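# Shboul Street Names

A table of street names and their older spellings for the town of Shboul and the farms east of it. Collected from council minutes, tax rolls and two printed directories.
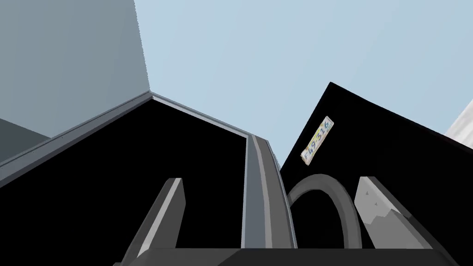 *Rendered view: gray wall, black shape, blue background.*

## What is in the table

There are 2237 rows. Each row is one spelling of one street in one source, so a street that was written four ways has at least four rows. The columns are:

- `street_id`: same number for every spelling of the same street
- `spelling`: copied as written, including mistakes
- `source`: short code, see `sources.csv`
- `year`: year of the source, blank if not known
- `current`: the name used on the town's signs now, blank if the street is gone
- `note`: free text

The file is UTF-8, comma separated, with a header line. Fields with commas are in double quotes.

## How it was made

Bilal Karam and Margit Engebretsen typed the tax rolls. Ya-wen Man did the directories and matched spellings to streets. Where two people read a word differently, both readings are in, with "see other" in the note column. Pages from the Ullus ward were water damaged and almost 30 entries there are guesses, marked with a question mark at the end of the spelling.

Lanes and alleys are left out unless a source gives them a number. Squares are in.

## Known problems

- Mill Road and Old Mill Road share an id. They were probably two streets before the bridge was moved.
- The second directory has no date on it. Its rows have a blank year.
- Some names end in a period in the tax rolls (`Church St.`) and some don't. We kept them as found. Strip the period before you compare.
- Excel turns `March 2` (a real lane, number 2 on March) into a date. Import that column as text.

## Changes

2018-06-15: Split the Laretier Avenue rows by ward. Fixed 20 wrong ids reported by Hussam Ghanem. Removed the duplicate rows left over from the January upload.

## Use

Free to use and change. Please name the project if you print any of it. Send corrections with the source code and page number, or we can't check them.

Contact: Ya-wen Man, Shboul Street Names | © 2018 the contributors | Back to top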